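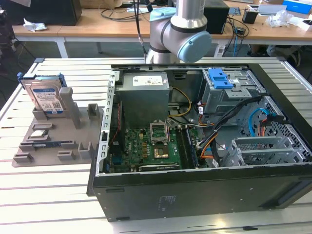

Progress report to the Darkari Fund, 04/02/2026

Plutgate Home Computing Project
Prepared by Nuwan Patwary, project lead

Where we are

I'm delighted to be writing this one. When we sent our last report in October we had a borrowed room, a long waiting list and a fair bit of nerve. Since then we've passed 308 refurbished desktops handed over to households in Plutgate and Skekwood, and the phone keeps ringing!

Your grant pays for three things: the workshop rent, spare parts, and the evening classes that go with each machine. All three are running. The classes have grown faster than I dared hope, the parts budget is tighter than I'd like, and the rent is exactly what we said it would be (the landlord has been very decent about the heating too).

Evening classes

We planned for 100 learners in this period and enrolled 132. The basic course is six evenings long, and it covers the things people told us they wanted at the start: email, online forms, looking up bus times, keeping photographs safe, and spotting a scam message before clicking on it. The scam evening is by far the liveliest. People bring in their own messages and read them out, and the whole room joins in.

We changed the order of the sessions after the first course. Passwords used to come in week one and it put people off - they'd spend the evening locked out of something and go home cross. Passwords are now in week three, once everyone has found their way around, and attendance in the second half of the course is much better for it.

The Skekwood group meets in the library annexe and has a character all its own. It is mostly retired people, with a handful of young parents who come straight from nursery pick-up, and they have ended up teaching each other a great deal. One learner has started putting her late husband's allotment diaries into a spreadsheet, thirty-odd years of potatoes and frost dates, and she now knows more about sorting columns than I do.

Something I'd like to try next is a session purely on hospital and surgery appointments. It came up in nearly every feedback form. People can manage the first page of a booking site and then get stuck on the second, and a slow walk through with someone beside them would make a huge difference.

Refurbishment

Donated machines still come in faster than we can test them, so we have become fussier at the door. We now ask donors to tell us the age of the computer and whether it was working when last used, and we turn away anything too old to run an up-to-date system. It felt mean at first! It has saved us hours, though, and the recycling bill has dropped.

Our largest single donation was 20 office desktops from Nkosi, the furniture wholesaler on the ring road, all of the same model. Matching machines are a joy. One set of instructions does for the lot, and parts can be swapped between them.

Drives are wiped before any other work is done, and the donor gets a signed slip to say so. We've tidied up the paperwork for this after your comments last time, and a copy of the new slip is in the appendix.

Money

Rent and insurance are on budget. Teaching costs are over, owing to the extra learners, and we covered the gap from our own raffle and a very well attended quiz night. Parts are the worry. Memory in particular has cost us more than we allowed for, and if prices stay where they are we will need to move a little across from the publicity line, which we have barely touched. Word of mouth is doing that job for us. I'd be grateful for your agreement to the transfer before we place the next order.

What hasn't worked

The Saturday-style drop-in we proposed in the bid never took off in Plutgate. We tried two different start times and moved it nearer the shops, and still had more biscuits than visitors. We've stopped it and put the hours into home visits, mainly for people who can't easily get out. These are slow and involve a lot of crawling behind sofas, but the thank-you cards on our wall are nearly all from home visits.

Next period

A second Skekwood course is already full and a third is pencilled in. We will run the appointments session as a trial with one group, keep the home visits going, and bring the waiting list for desktops down as far as the parts budget lets us. You are warmly invited to any class, and the scam evening is the one to pick if you can only make one.

Nuwan Patwary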